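My sister and I had a deal when we rented the place on McAlister Street. She got the big bedroom and the parking spot, and I got the small bedroom and first pick of anything our aunt left behind. I picked the table. It's a funny little wooden thing with teardrop shapes cut right through the top like a flower, so anything small you put down wrong ends up on the floor (earrings, mostly, and once a contact lens I never found).

Anyway, it was June, I had a bus to Kenier at a quarter past four, and I still hadn't decided which cup was coming with me.

I know how that sounds! But it's a nine-hour ride, and the bus stops once, in Tanance, for 30 minutes, and the coffee there tastes like somebody boiled a belt. You bring your own or you suffer. So I'd started lining up everything I owned that could hold a drink, and the table filled up fast.

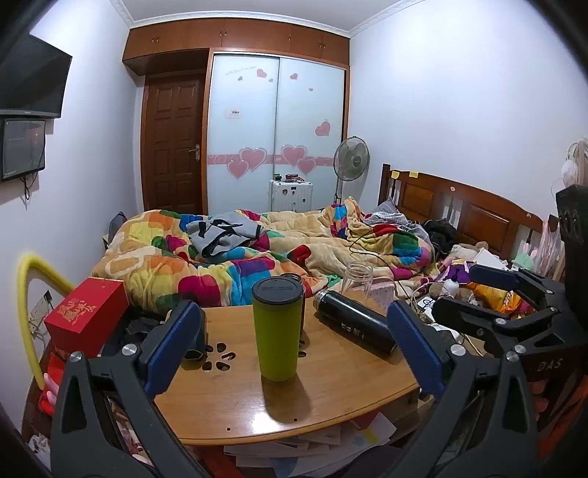

The green tumbler was the obvious choice. It keeps ice going half the night and it fits my hand. The trouble was that he'd given it to me, back when we both worked the counter at Wotico, and he was the one picking me up in Kenier. If I stepped off the bus holding it, he'd think I'd been carrying it around for two years like a locket. If I stepped off without it, he'd think I'd thrown it out. I went back and forth on this for almost an hour, with my clothes in a heap and my papers all over the place.

My sister came and leaned in the doorway, eating cereal.

"Take the black one," she said.

"The black one leaks."

"Then take a jar. Be a jar person."

I thought about being a jar person. I pictured him watching me drink out of a jar in his passenger seat, being polite about it, and I started laughing so hard I had to sit down on the bed.

"You have 58 minutes," she said, and went to find her keys.

I filled the green one at the kitchen sink and packed it in ice up to the top. Then I stuck it way down in my bag, under two sweaters, where it couldn't be seen by anybody who wasn't looking. By Tanance I'd already taken it out and set it on my knee, and I left it there the rest of the way.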